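Home | Reviews | Guides | Contact

Stirkholm Bedroom Practice Kit, second edition

The Stirkholm kit is a binder and a set of laminated cards giving good practice for humanoid robots doing household work. I used it for two weeks of bed and clothing tasks. The cable card is the best of the lot. It wants every floor run marked on a plan before power goes on. The platform card is thin and says little on step edges. The garment card asks for the hanger and the cloth to be treated as separate grips, and I agree with that. Licence is $1000 per site, too much for a small shop. 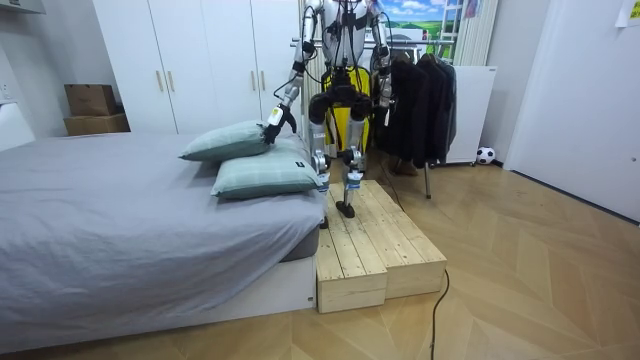
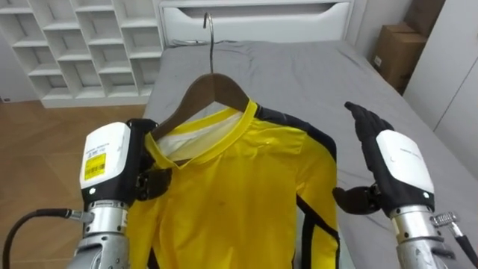 Garments on wooden hangers come under card 5. 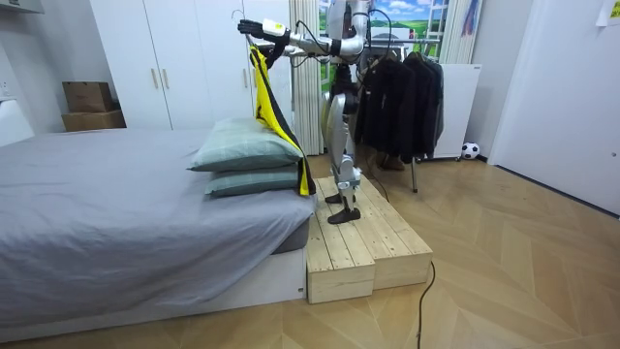
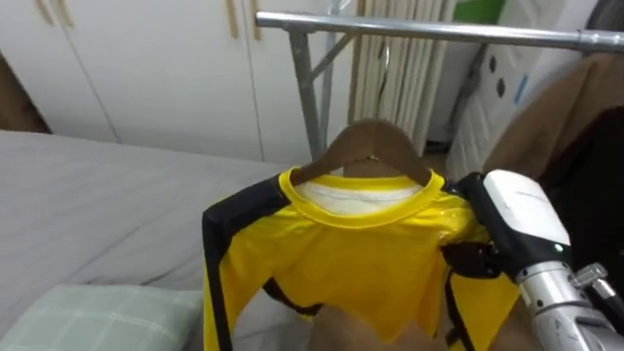

Cosgrove wrote in to say the stop-button rule matters more than any of the cards, and that a second person should hold the button whenever the robot is standing above floor level.

Related reviews
Provura floor marking tape
Wuta cable covers
Choosing a stop button for home trials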